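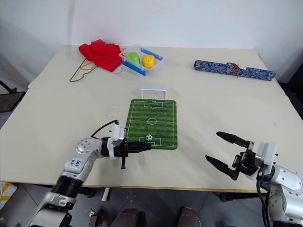
Both arms at a practice table: toy pitch, ball and goal in the middle, toy fruit in the clear box behind.

Table Operators, Returns and Repacking
Dritov, Stornport
Reference 2474
Five posts, full time or part time, permanent after a settling-in period

Hello, and thank you for stopping to read this. We know job adverts can be a slog, and this one is longer than most, but the work has changed a good deal in the past year or so and we would like you to have a proper picture of it before you give up an evening to filling in a form.

Who we are
Dritov takes in the things people send back. If you have ever ordered a toy, a set of storage boxes or a tablecloth and changed your mind, there is a fair chance it came through a building like ours. We open the parcels, look over what's inside, put it right if it can be put right, and pack it up again for the shops that sold it. We have been on the Mészáros site in Stornport for long enough that most of the town seems to have worked here at one time or another, or has a cousin who did. In a busy week we handle about 3000 parcels, and January is busier than any of us would like.

What has changed
Until last spring every item was picked up, turned over and set down by hand, all day long. It is decent work but it is hard on wrists and shoulders, and we were losing good people to it. Since then we have been bringing in Kaleo, which is our name for the two-armed robots and for the whole way of working that has grown up around them. There are three tables running now. Two of them take real stock and the third is kept for practice.

Kaleo is good at some things and poor at others. Give it a box with firm sides and it will get along nicely. Give it a heap of soft cloth, or a bit of cord that has wandered off across the table, and it may need a great deal of help. Small things that roll are a story of their own. So the tables need people, and they need people who notice things, who can look at a jumble of odds and ends and think "I'd move that one first".

That is the job we are advertising.

What you would be doing
You would look after one table for a shift, swapping tables at the breaks if you like a change. At the start you lay out the items on your sheet, check that the arms can move freely and that the floor around your feet is clear, and then set Kaleo going. Part of the time you are guiding the arms yourself with the hand controls, showing them how a thing is done: putting a ball into a goal, lifting a piece of fruit out of a box, folding a cloth. Part of the time the arms are working on their own and you are watching, ready to stop them. When something goes wrong you write down what happened in plain words. "Dropped it" is fine. "Dropped it, gripper shut too soon" is better, and we will be very pleased with you.

The practice table is a bit more playful than the stock tables. The sheet for it changes often, and operators are welcome to add to it. Toys, pencil cases, boxes with handles, things with tassels on, anything you might meet in a returned parcel. If you have spent time with small children you will feel at home with the mess.

You would also spend part of each week on the hand line with everyone else. We want operators to keep their eye in, and we want the hand line to have a say in what the tables are taught. Quite a few of our best ideas have come from somebody repacking tea towels and grumbling.

What it has meant for the people already here
We would be wary of any firm that told you this had all gone smoothly, so let us be fair about it. There was a lot of worry when the first table arrived. Some of it was about jobs, and we gave a written promise that no permanent member of staff would lose their post because of Kaleo. That promise stands and new starters will be covered by it once they are permanent. We have fewer agency shifts than we used to, though, and people who relied on those have felt it.

Sore hands are less of a trouble than they were. Tired eyes are more of one. Watching a machine closely is a different kind of tiring from lifting, and we were slow to see that. Operators now get a short break every hour as well as the usual meal break, and you can ask to go on the hand line for the rest of a shift if you have had enough of screens. Some people who tried the tables went straight back to hand work and are happy there. It costs them nothing in pay, and it would cost you nothing either.

People ask about being watched. The tables keep a record of what the arms do and what was on the table. We don't use it to time operators or to rank them, and that is written into the site agreement, which we will gladly send you before the interview if you'd like to read it through.

It is a bit quieter, too. Some of us miss the chatter along the line. The tables are close enough together that you can talk across them, and we would encourage you to.

Who we are hoping to hear from
You don't need to have worked with machines before. You don't need any certificates. We will teach you the controls, and most people find they stop thinking about them after a couple of weeks. If you have done picking and packing, sewing, hairdressing, kitchen work, care work, model making or anything else where your hands had to be careful, do tell us about it, even if it was years ago.

We would like you to be patient. The same little job may be done over and over in a morning, and some mornings it goes badly. We would like you to be happy saying "I don't think that's safe" to anyone at all, including the site manager. You will need to read and write simple notes in English, though spelling will never be marked. The controls can be used standing or seated, and they can be set up for left-handed people. If you have a condition that affects your hands, your sight or how long you can stay in one position, please get in touch and let us talk it over before you rule yourself out.

Hours and pay
Early shifts start at 6.30 in the morning and late shifts finish at 9 in the evening. Part-time hours can be fitted around school runs, within reason, and we are used to arranging it. Operators are paid on the skilled hand grade from the first day, training included. There is a staff bus from Stornport station, free parking, a warm canteen with a good soup, and lockers that mostly lock.

How to apply
Pick up a form at the gatehouse or ask for one to be posted to you. It is two sides long. Please put reference 2474 at the top so that it reaches the right tray. There is no need for a covering letter, but there is a box at the bottom where you can tell us about something fiddly you are good at, and we do read every one.

If we think the job might suit you we'll invite you in for a morning. You will see the hand line and all the tables, have a go at the controls, and sit down with two of the operators over a cup of tea, without a manager in the room, to ask whatever you want. We pay for the morning and your bus fare whether or not we offer you a post.

Forms should be with us by the end of February and we hope to have people starting in March. If you have applied to Dritov before and heard no, please don't let that put you off. It was very likely for different work.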